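Jikamari Clinic
Facial Aesthetics Service: Progress Report to the Fekete Fund
October 1, 2018

Summary

You gave us money in January to move our injectables service out of the back hallway and into a proper suite, to train our nurses in filler complications, and to find out whether patients understand what they are signing. We have done the first, most of the second, and enough of the third to be a little embarrassed. This report covers the period from the January award to the end of September.

The short version: the suite is open, the training is one session behind, the consent project is the most useful thing we have done in years, and the booking software is still the booking software.

1. The treatment suite

The two rooms at the Brudine Street building opened to patients in the spring. Both have adjustable chairs, decent light, and doors that close, a feature the hallway lacked. The lighting took longer than planned. Our first set of fixtures made every patient look as if they had been up for three nights, and several asked for extra filler under the eyes on the strength of it. We replaced the fixtures and the requests went down. We considered this the right outcome, though it did nothing for revenue.

The refrigerator for toxin storage arrived with a dented door and a temperature alarm that went off whenever anyone walked past. The supplier swapped the alarm unit on the second visit. The dent remains.

Emergency kits for vascular occlusion are now in both rooms, checked weekly and signed for. In the old arrangement there was one kit, and it lived in a cabinet whose key lived somewhere else.

2. Training

The plan was for 12 clinicians to finish the full complication course by the end of September. All of them have done the anatomy day and the supervised injection sessions. The last piece, a simulated emergency with a timed response, was postponed when the outside trainer lost her voice, and has been rebooked for later this fall. Until then, nobody who has not completed it is treating the nose or the area between the brows. This has annoyed a few patients and one surgeon.

What the staff liked best was the anatomy day. What they liked least was the reflective diary, which we asked them to keep for 28 days. Entries were thoughtful in the first week, brief in the second, and by the fourth included the single word "fine." We will not be asking for a diary again. A short debrief at the end of each clinic has replaced it and gets better information in less time.

3. Consent and expectations

We promised to look at what patients take away from a consultation. We interviewed 37 people a week or two after their first appointment for cheek, lip or jawline filler and asked them to tell us, in their own words, what the treatment would do, how long it might last and what could go wrong.

Most could name the product's main benefit without trouble. Bruising and swelling were widely remembered. The rare but serious risks were remembered much less, and a number of people were sure nobody had mentioned them. We checked the notes. They had been mentioned every time, usually on page four of the form, in a paragraph that one of our own doctors described as "hard going."

We have rewritten the form. It is now two pages. The serious risks are on the first one, along with the warning signs and the phone number to call at night. Our legal adviser asked for eleven changes, of which we accepted seven and argued about the rest over several weeks. The new version has been in use since late summer and we will repeat the interviews with a fresh group before the final report.

An unexpected finding was how many people brought in edited photos of themselves as a target. We had no policy on this. We now have a polite one: we will look at the photo, talk about which parts of it a needle can deliver, and say so plainly when the answer is none of it. A small share of patients go home without treatment after that conversation. Two wrote to thank us. One wrote a different sort of letter.

4. Records and software

The Biltex booking and records system was meant to link appointment, photographs, product batch number and follow-up in one place. It links three of these. Batch numbers still have to be typed in by hand, and for a while the system filled the field with 1001 when it was left blank, giving us a very popular batch that did not exist. We found the problem in a routine audit, corrected each affected entry against the paper log, and made the field compulsory. Biltex has told us a scanner feature is coming. They told us this in January, too.

5. Money

Spending on the suite went slightly over, nearly all of it on the second set of lights. Training is under budget while we wait for the final session. We expect the two to cancel out and are not asking for anything extra. We would like permission to move the unused diary printing money into the repeat interviews.

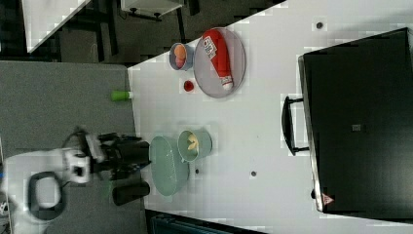 A plate and a bottle of ketchup on a white table.

6. Difficulties

Staffing is the main one. We lost a nurse injector to a private practice with a nicer lobby and have not yet filled the post. Waiting times for a first consultation have grown as a result. We have resisted the temptation to shorten the consultation, having just spent your money proving that people need more of it.

The second is aftercare calls. We said every patient would be phoned the next day. Every patient is phoned. Rather fewer pick up. A text message sent first, saying who will be calling, has helped.

7. Next six months

Run the postponed emergency simulation and lift the treatment restrictions for those who pass.
Repeat the consent interviews using the new form.
Fill the vacant nurse post.
Keep asking Biltex about the scanner.
Write up the consent work in a form other clinics can use, in fewer than two pages if we are to have any credibility.

The full spending table and both versions of the consent form are attached separately. The old one is included for comparison and should not be given to anyone who has an appointment to get to.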